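An open day at the Vimico workshop

Jul 18, 2024

She had the kettle on before I'd properly got my coat off, which I took as a good sign. The woman who runs the open days at Vimico has been doing it for 7 years now, and she has the easy manner of somebody who has answered every question going and still likes being asked. (I asked a few she must have heard that same morning, and she was very kind about it.)

"People come in expecting something out of the movies," she told me, pouring. "Then they see an arm at a table with a basket, and there's this little pause. And then they stay for an hour! I've had grandparents I couldn't get out the door."

The visitors come in small groups through a side entrance on the lane, past the old Theodorakopoulos bakery sign that the landlord never took down, and the first stop is always the table. She likes to start with tidying up, as everybody has a feeling for it already. Put the thing in the basket. Any parent in the room, she says, is on the robot's side from the first minute.

"I tell them to watch the fingers," she said. "You and I don't think about letting go of something. We just do it. For the arm, letting go is a job of its own, and you've got to get the place right and the moment right, or you're chasing things across the floor with your neighbours watching."

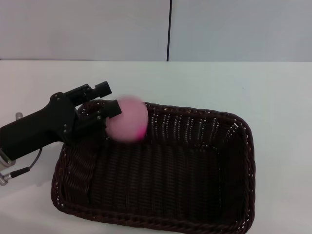 I wondered whether she ever got bored of it, and she laughed and said her colleagues ask her the same. The program they use for the demonstration is called Peso, and she keeps a paper notebook of every run they've done with it in front of the public. The tally stood at 3,039 when I visited. She turned the pages for me with real fondness, stopping at her favourites, including one from last September where she had simply written "whole room clapped".

Children ask the best questions, in her opinion. One little fellow wanted to know if the arm got tired, and a girl at the back wanted to know who taught it manners. The grown-ups tend to ask about jobs, and she doesn't brush them off. "My dad worked in a warehouse. I know why they're asking. I tell them what this arm can do and I tell them what it can't, and the second list takes a lot longer."

The last open day brought 520 people through the door, and she'd like to see 900 at the next one, with help from Vokia, the community centre across the road, which has offered its hall and its very large teapot. Bookings will be taken at the Vokia front desk, and there's a ramp at the lane entrance for prams and wheelchairs.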